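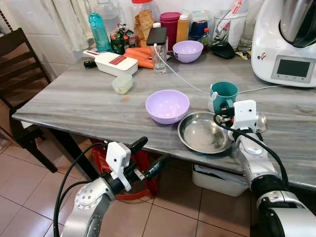 Before a kitchen task is handed to a two-armed unit, the person who has done that task until now should set out the work surface and write down how it is used. At the Tetdale staff kitchen this is the first step in every changeover, and it takes place before any programming is booked. Items handled during the task belong at the front of the table, within reach of both arms. On the marble-patterned table these are the lavender bowl, the steel bowl and the teal mug, while the jars, bottles and utensils stand along the back. The written record should state which of the back-row items staff will still need during a run, as these must be reachable without leaning across the arms.

Preparing a changeover: procedure for kitchen teams

Issued Jun 27, 2019. Applies to Tetdale and Clelthorpe.

What you will need

The task sheet for the work being handed over
The current duty list
Access to the Juten logbook
The Sirko stop key, signed out to the shift lead

Step 1. Describe the task as it is done now

Write each action on its own line, in plain words. Include the small actions that are usually left out, such as turning a bowl to find its clean side or moving a mug to make room. The Clelthorpe team recorded 134 separate actions for a single morning of table clearing, of which 77 were judged suitable for the arms. The remainder stayed with staff.

Step 2. Divide the work

Mark every line A (arms), S (staff) or B (both). Lines marked B require a named member of staff for each shift. Food safety checks, sharp tools and anything involving gas are always marked S.

Step 3. Revise the duty list

No post may be shown as having less work until the new duties have been agreed in writing with the person concerned. Supervising a run is a duty in its own right and must be entered as such. Staff may not be asked to supervise a run and serve at the counter at the same time.

Step 4. Check the floor as well as the table

The arms can work below table height, and the written procedure must cover this. Walk the route from the table to the cabinets and note whatever stands on the floor or close to the walls. Basins, stools, fans and footwear should be entered on the plan with their usual positions. Cables on the arms must have room to move freely.

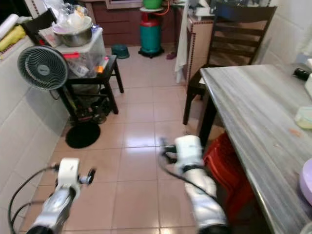

Floor work was the part of the change that Clelthorpe staff raised most often, and one reply to the December survey put it this way: I was glad to give up the bending, but I would like the time back for cooking and not for filling in the logbook. The logbook entry has since been reduced to 3 lines per run. Teams that still use the longer form should ask for the new one.

Step 5. Hold a supervised trial

Run the task at reduced speed with the shift lead present. The member of staff who wrote the task sheet should attend and may stop the trial at any point. Stops are entered in Juten with the time and the line number. They are not counted against the person who made them.

Step 6. Review after the first month

Compare the duty list with the hours worked. If supervision has taken longer than planned, return lines to staff or extend the shift cover. Roughly 257 runs are needed before the figures can be relied upon, so smaller kitchens should allow a second month.

Completed task sheets are kept with the duty list for the same period. Requests for a further changeover should be made on the standard form and signed by the shift lead.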